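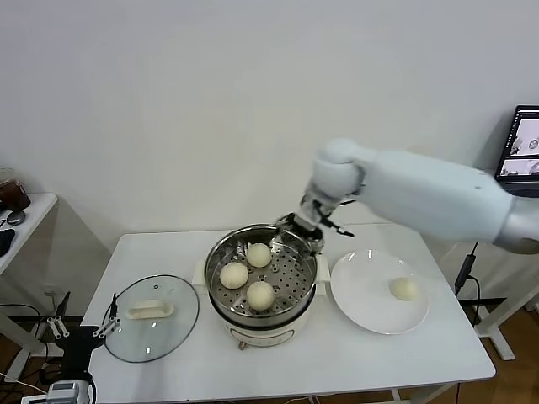 About Imerell

Imerell plans and budgets two-armed robot cells for small food businesses and catering schools. We do not build robots and we take no commission from firms that do. A customer comes to us with a task and a sum of money, and we tell them what the one will cost in terms of the other.

The company was set up by Eero Keskinen and Irja Laitinen. Our test room is in the Vainio building, and it is furnished with ordinary tables and ordinary kitchen goods. Most of our food work so far concerns steamed buns: lifting a glass lid by its handle, moving buns between a steamer and a plate, and setting the lid down where it will not be in the way.

How we plan a purchase

Every plan starts with a task sheet, agreed before any supplier is named. It lists each object to be handled, with its size, weight and surface. Grippers are priced against that list. A lid handle and a soft bun put different demands on the same pair of fingers, and a second set of fingers is a separate budget line.

Arms are quoted with their controllers, cables and mounts. Spare parts are quoted for 60 months. Staff training is entered in hours, and the standard allowance is 122 hours per cell in the first year. Floor space, sockets and cleaning time go on the same sheet.
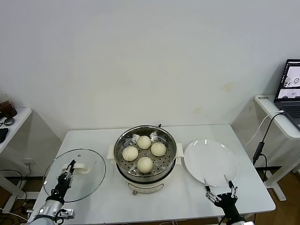 Anneli Mäkelä: We had set money aside for the arms and nothing for the fingers. The task sheet moved 3,120 euros from one column to the other before we had signed anything, and I would ask for it earlier next time.

Her order was split into 2 stages as a result, with the second arm bought in February. We now offer staged buying to all customers whose funds are released by budget year.

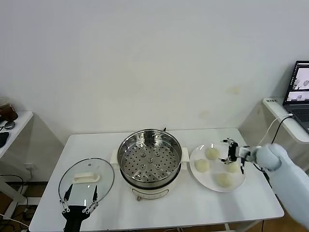

Staged plans carry one extra cost, which is a repeat of the acceptance test when the second arm is fitted. We price this at the outset and hold the figure. Leasing is compared with purchase in each plan, using the customer's own rate of interest.

Enquiries about new plans go to Aino Pesonen. Existing customers should quote the number on their task sheet.

Page last revised Dec 11, 2025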